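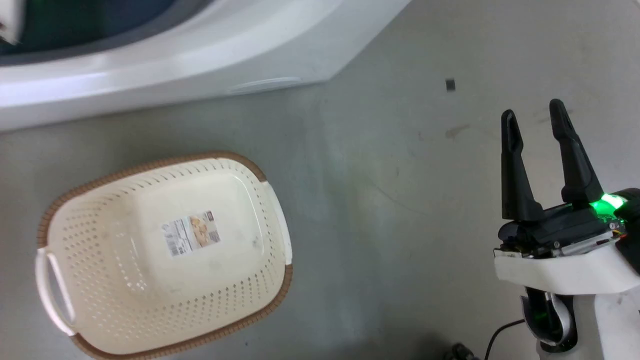 Riverside Garden, Lukden: progress report
January 22, 2020

Dear Ms. Sayce,

I am pleased to report on the work in the Riverside Garden since August. The main path is now open along its full length of 804 meters, and wheelchairs can use it from both gates. Khoa Nông and his team have planted 30 lime trees on the north side. Two of them did not take well and the nursery will replace them in spring.

The pond is behind the plan. Fliseck delivered the liner eight days late, and then the ground was too soft for the digger. Tuncay Ersoy expects to start again when the soil is firm.

Still open:
- benches near the east gate (Cường Lã is asking for a second price)
- sign with the opening hours

We ask to move the pond money to the next period. The total stays the same.

With kind regards,
Lina Najjar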